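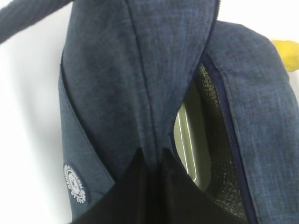 How to Write a Motorcycle Owner Review That Somebody Can Use

Most owner reviews of motorcycles fall into two piles. In the first, the bike is perfect and the writer has had it for nine days. In the second, the bike is garbage and the writer has just met the dealer's service desk. I have contributed to both piles. What follows is how I do it now, after reading far too many of them while shopping for a used standard for my commute.

You'll need your bike, your service receipts, a notebook and an hour when you are not angry.

Step 1. Say who is riding

Start with your height, inseam, rough experience and what you rode before. Clyde Kasprzak once told a forum that his bike was "a bit tall." Clyde is six foot four. Leilani Szabo read that, crossed the bike off her list, and then sat on one by accident at a swap meet and found her feet reached the ground fine. Clyde had meant tall compared with his old cruiser, a machine roughly the height of a coffee table. He could have mentioned it.

Step 2. Say how you ride

Two sentences will do it. City, highway, back roads, gravel, passenger or no passenger. If the bike lives outside all winter, put that in. If it comes out four times a year to be looked at, put that in too, and go easy on the reliability score.

Step 3. Give the mileage, twice

Write down what was on the odometer when you got the bike and what is there today. A five-star reliability rating at 200 miles is a rating of the factory's ability to fill the tank. Wait until you have at least been through one oil change and one surprise.

Step 4. Score one thing at a time

Engine, brakes, handling, comfort, running costs, finish. Do them in separate sittings if you can. Otherwise the engine sound, which you love, leaks into the score for the seat, which you don't. I gave my own seat a 9 the first time. I was standing on the pegs for most of that month.

If the site only lets you give one overall number, break it down in the text box anyway. People do read the text box.

Step 5. Put real costs in

Get the receipts out. Leave out the jacket, the exhaust and whatever you bought at midnight with free shipping. Keep tires, chain, pads, fluids, valve checks and insurance, and say which jobs you did yourself. Duygu Bayram lists hers in the order they happened, with the mileage next to each one, and it's the most useful format I've seen. You can tell at a glance that her rear tires never see a second summer, and from that you can tell a fair amount about Duygu.

Step 6. Describe faults like a mechanic is listening

"Electrical problems" could mean a dead stator or a bulb. Write what happened, when, what the weather was doing, and what fixed it. If nothing fixed it, say so. If you caused it, say that as well. My own charging fault was a ground wire I had left off while installing heated grips in January, and I had already written three paragraphs about the decline of manufacturing.

Step 7. List the changes you've made

Shorter gearing, stiffer springs, a taller screen, another brand of tire – all of it changes the bike you're reviewing. Leen Darwish wrote a glowing page on the handling of her middleweight and added, as the last line, that it had different forks.

Step 8. Name two things you'd change

Two is a good number. Anybody can find two. If you can't, you're still in love and should come back later. If you have 20, you may be writing a sale ad by mistake.

Step 9. Leave it overnight

Read it again the next morning before you post. Take out the word "beast." Take out anything about riders of other brands, including the bit you think is funny. Check that the model year is right, as half the arguments under any review come down to two people talking about different bikes.

Updating later

If the site allows edits, add a dated line at the bottom and leave the original text alone. Readers like to watch an opinion age. Mine started at "best purchase of my life" and is currently at "fine, needs a chain."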